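I've been swapping fingertips on the hand-held gripper all fall, and I finally have an opinion! Rodel Sison over at Fajardo sent me two sets in March, the hard Inon tips and the softer Testurine ones, and I promised him a fair comparison on laundry (my least favorite chore, so why not). I did 246 grabs with the Inon set and 321 with the Testurine, mostly shirts and knits laid out on beds.

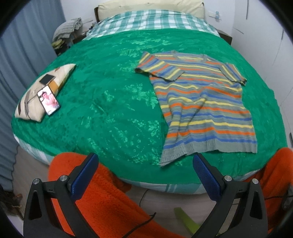

Blue pads on, striped knit top up next.

Knits are where I changed my mind. Going in, I wanted the hard tips to win, they're cheap and they wipe clean in a second. But on ribbed hems I kept pinching up the blanket along with the shirt, and a plush blanket really doesn't let go. With the softer set I could come in lower and close more gently, and most of my misses were my own bad aim.

Thin cotton is still a toss-up, and I haven't touched socks yet. The Kikorthorpe folks want 139 more grabs on towels before they pick a set, so that's my next couple of weeks. If you have a spare pair of worn-out tips, send them my way, I'd love to see how they hold up after 1,000 closes.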